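Re: two-finger grippers in the sim

Radymyr Stelmakh wrote:
> Has anyone tried the Golstead fingers with both arms yet?
> Ours kept slipping at 200 Hz.

Yes, I've had them on the block and box task all week! I'm on the Varnow controller, seed 3723, same top view as yours.
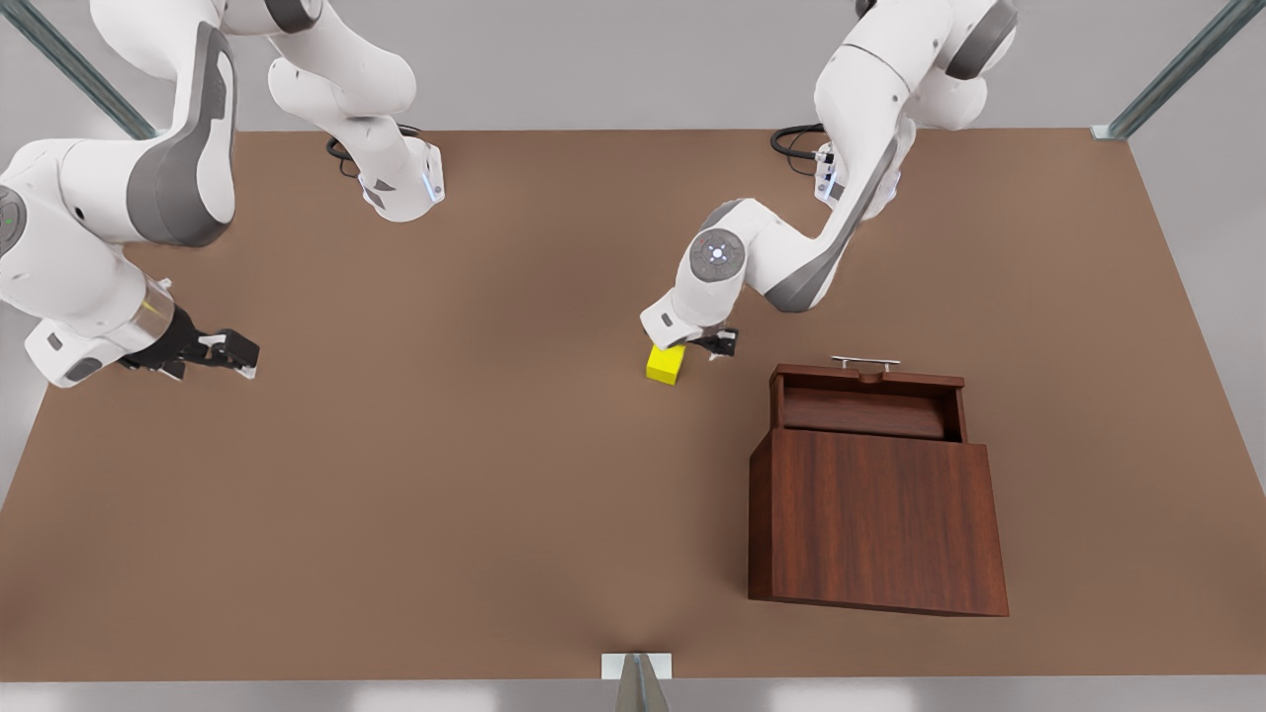
I did 119 runs with the stock fingers first – dull, but you need the baseline – and then swapped the left arm only. Slips dropped to 7, all of them on the yellow block.

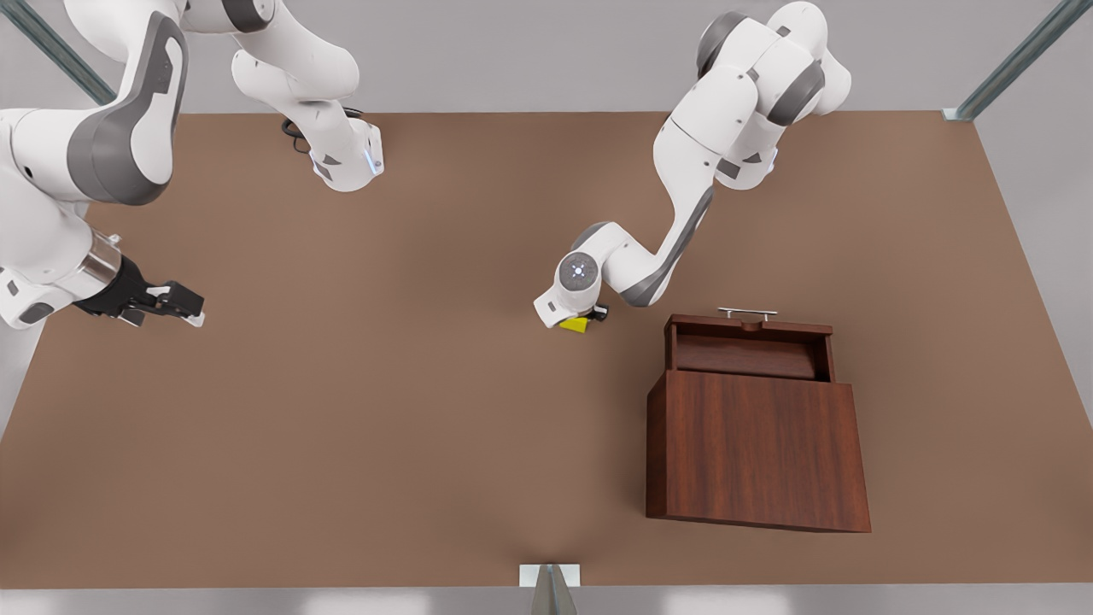
Try lowering the closing speed before you touch the friction settings. Could you send me your config?

Cheers,
Shevchuk list, Nasau end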